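Loops and Tails: a little gallery of thread

By Olanrewaju Usman
November 18, 2023

I love thread. I always have! Before I ever learned a proper surgeon's knot I was the kid who undid everybody's shoelaces at the kitchen table to see how they went back together, and I still can't sit through a phone call without a bit of string in my hands. So this gallery page is for the people who feel the same way, and for the ones in the Skekdale evening group who keep asking me to put something up between sessions.

If you've landed here from somewhere else, hello. We're a small bunch who meet to talk about stitching and knots, mostly the surgical kind, although there's a sailmaker and two quilters who come along and (I'm sorry to say) tie neater knots than the rest of us. We started in August in the upstairs room at Flonwood, where the heating has two settings, off and tropical. Come anyway. Bring a drink.

A few things I've been meaning to write down, in no special order.

Loops first. When you tie with instruments, the loop is where most of the fuss happens. You wrap the thread around the jaws, you open them, you reach for the short end, you pull it back through. Written down like that it sounds like four small jobs, and in my first month it felt like forty. The loops want to slide off before you're ready. Or they creep up toward the joint and sit there, and then you have to decide whether to shake them down or start over. I used to start over every single time. Now I'm more patient and I'll give them a little wiggle first.

Tails next. I leave mine longer than I need to while I'm learning a new throw, and I'm not embarrassed about it. A short tail looks very tidy, right up to the moment you lose it. Abubakar (that's the name of our practice workbook, after the fellow who put the first version together — long story, lots of photocopying) says to pick one length and stick with it for a whole week, so your hands get used to where the end is going to be. Good advice. I managed 3 days and then got curious.

Then there's color. Black thread is my favorite to look at and to work with. Against anything pale or pink it stands out like a pencil line, and you can follow a strand with your eye even when it ducks behind something and comes out the other side. The quilters laughed at me for having opinions about this, and then spent 90 minutes arguing over two shades of cream.

Somebody asked whether it's worth keeping a practice log. For me, yes. Mine says I've tied 2,823 knots since I began writing them down, and I can tell you that the first 125 were dreadful. I kept a few of them in an envelope. They look like something you'd pull out of a drain! But it cheers me up to take them out every so often and put them next to a recent one.

Oh, and the jaws themselves. I used to think of a needle holder as just the thing you hold the needle with, which tells you how much attention I was paying. Look closely at a grip face sometime, with that fine crisscross pattern all over it. I could stare at one for ages. The texture does the holding, and the smooth parts are where thread likes to slide and wander.

The Trastthorpe people are visiting us again soon and have promised to bring their big box of leftover thread, so if you want some for practicing at home, come early. Last time it was gone before I'd got my coat off.

Right, enough chatter. On to the gallery, with thread wound around the jaws.

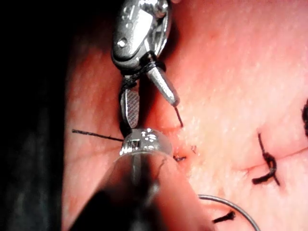 Reading time: 4 minutes

Black thread in dark loops up at the base of the jaws, right where they meet the wrist. I'm so fond of this one. Look for the tail coming off the tapered jaw and ending in a fine little point just over the pink tissue, and then find the other strand, the one that runs down beside the crosshatched jaw and slips away behind the clear shaft.

The shine on the metal is lovely too — I keep going back to the bright spots on the flat side of it, near that small round pin.

If you've got a good close-up of thread, send it over and I'll add it to the page. Any color. Yes, even cream.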